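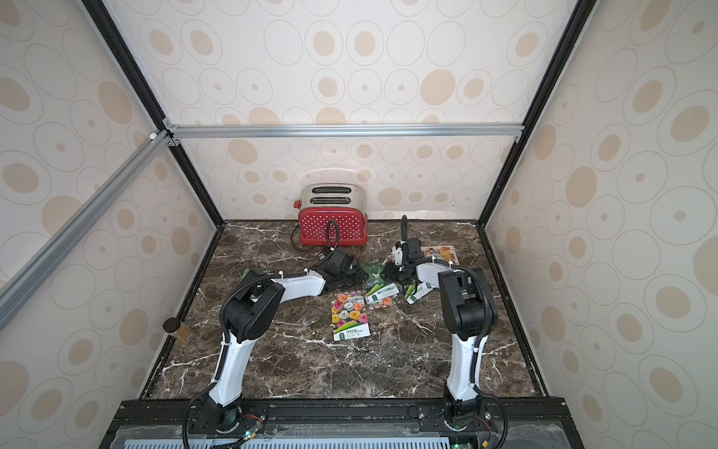
波点、圆圈和一台双槽多士炉:早餐台面上的图案,如今比面包热闹。

我家附近的超市,去年还只卖两种吐司:白的,和假装自己是全麦的。今年一月我再去,面包架占了整整一面墙,北海道的、汤种的、带葡萄干的、带紫米的,还有一款包装上印着“慢”字,保质期却短得催人。我站在那儿挑了很久,最后买了白的。

切片面包在我们这代人的厨房里地位一直尴尬。小时候它是春游的干粮,夹一片午餐肉,压在书包最底下,到了目的地已经有了课本的形状。后来它成了上班族的早饭,一边等电梯一边吃,掉一身渣。它从没上过正经餐桌,长辈提起来,用的词是“垫一垫”。

这两年垫一垫变成了一门学问。先是有人告诉你,面包要回烤。回烤之前要喷水,喷水要用细雾的壶。然后是厚度。薄的脆,厚的外脆里软,最讲究的人不买切好的,自己买整条回家切。我试过一回,切出来的那几片一头厚一头薄,放进炉里,薄的那头焦了,厚的那头还保持着出厂时的心情。

于是轮到多士炉登场。这东西其实老得很,原理也简单,几根电热丝,一个弹簧,到点把面包往上一顶。过去它是婚礼上收到的礼物里最没争议的一件,谁都用得着,谁也不太用。如今的多士炉要担负的事情多了,颜色要衬墙,弧度要像老爷车,摆在台面上,不烤面包的那二十三个多小时里也得好看。

我认识的人里,有为了一台炉子重新铺台面的,也有为了台面去换墙纸的。装修就是这么一件容易滚雪球的事,起因往往只是一顿早饭。

价钱自然也跟着面包一起发了起来。家居品牌 Jamdale 最便宜的一款多士炉卖180元,店员介绍它的时候语气里带着同情。再往上走,有六档火力,有解冻键,有“再来一点点”键。最后这个键我是佩服的。人类几千年来对火候的全部犹豫,总算有了一个按钮。

我自己那台没有这种键,只有一个从1到7的旋钮,2以下等于没烤,4以上要开窗。中间那一小段我摸索了很久,现在闭着眼睛也能拧准,可一换面包又得重来。葡萄干的那种尤其阴险,面包还白着,葡萄干已经成了炭。

烤好了抹什么,又是一道坎。黄油派和果酱派素来互不来往,花生酱派两边都看不上。近来还多了牛油果派,他们的早餐成本主要花在等牛油果变软上,硬三天,软一个下午,错过就只能等下一只。城西的 Woklow 本来是家炒菜馆子,春节过后也添了早市,卖腐乳黄油吐司,一份18元。我去吃了。腐乳抹得薄,咸味藏在黄油后头,平心而论很好吃,只是吃完以后我总觉得应该来碗白粥,而菜单上偏偏没有。

隔壁的泰式茶铺 Thammasiri 走的是另一条路,厚吐司切成小方块,蘸绿色的斑斓酱。这个吃法在东南亚的街边很常见,塑料凳子一坐,来杯加了炼乳的热茶,吃完走人。搬到我们这里,凳子换成了藤椅,方块摆成了塔,每座塔上插一根小旗。我邻桌的两个姑娘拍了很久的塔,等放下手机,酱已经结了皮。她们也不在意,又把结皮的样子拍了一遍。

我倒不是要嘲笑谁。我自己也干过差不多的事。有一阵子我认定早餐吃不好是因为盘子不对,买了一只 Uvach 的粗陶盘,灰扑扑的,釉面上有故意留下的麻点。吐司放上去确实像样,像一家要排队的店。刀叉碰到它会发出一种让人牙酸的声音,所以我改用手拿。用手拿就不太需要盘子了,现在那只盘子垫在花盆底下,花盆看着也很像样。

说到底,一片吐司从冷到热再到凉,前后不过几分钟。真正好吃的时间更短,黄油刚化进去、边还是脆的那一小会儿,过了就塌。要在这一会儿里摆盘、打光、挑滤镜,时间肯定不够。我母亲不懂这些,她的办法是面包一弹起来就往我手里塞,烫得我两只手来回倒,她在旁边说,快吃,凉了就不好吃了。

她用的是平底锅,不放油,小火,两面各压一下。锅底有一块地方受热特别猛,所以她家的吐司每一片都在同一个位置有一块深色的印子。我问过她要不要给她买台多士炉,她问多大,我比划了一下。她看了看自家的台面,上面有电饭锅、热水瓶、一篮子蒜,还有一台很少打开的豆浆机。

“放哪儿?”她说。

这个问题我到现在也没答上来。上周我又去了那面面包墙,紫米的打折,买了两袋,冻了一袋。

分类:饮食男女 / 厨房闲话
联系我们 | 投稿须知 | 版权所有,未经许可不得转载 | 返回顶部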